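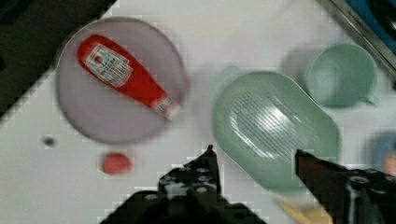

Week 2: Condiments, Containers and the Table

Welcome back! Last time we talked about what people put on a plate, and today we get to one of my favorite topics in the whole course, which is how the stuff that goes on top of the food gets to the table in the first place. Think about everything a container has to do in those few seconds (pour, stop pouring, close up again, stand there looking like itself). A ketchup bottle lying across a round plate is a good place to start: red body, white label, white cap, and you know what it is before you've read a single word. Keep that in your head while we go through the terms.

Body, shoulder, neck, closure. These are the four words I want you using from now on. The shoulder is where the body starts to narrow, and it does a lot of work! A long, gentle shoulder lets a thick sauce slide toward the neck. A square one traps it in the corners, and then you get people banging on the bottom.

Thick sauces are lazy. Ketchup hardly moves until you push it, and then it moves all at once. The word is "shear-thinning," and you'll meet it again in November when we do yogurt and mayonnaise. Squeezing gives the sauce that push, and so does shaking.

Color as a label. Red for ketchup, yellow for mustard. Try covering the label on any bottle at home and ask someone what's inside. I love this exercise, and the arguments over brown sauces are always great.

Plate or bowl? A wide plate with a raised rim gives you room to keep the sauce beside the food, so you can dip. In a bowl it ends up mixed in whether you like it or not.

For next class: read the Van Loon chapter up to page 226, and bring 2 empty condiment containers with different closures. Rinse them, please! Sketch one from the side and mark the four parts.

Griet Kuipers

Search this site
Enter keywords
Go

Related handouts
Week 1: What Goes on a Plate
Week 3: Jars, Lids and the Stollov Seal
Reading list: Van Loon
Field visit notes: Kustcombe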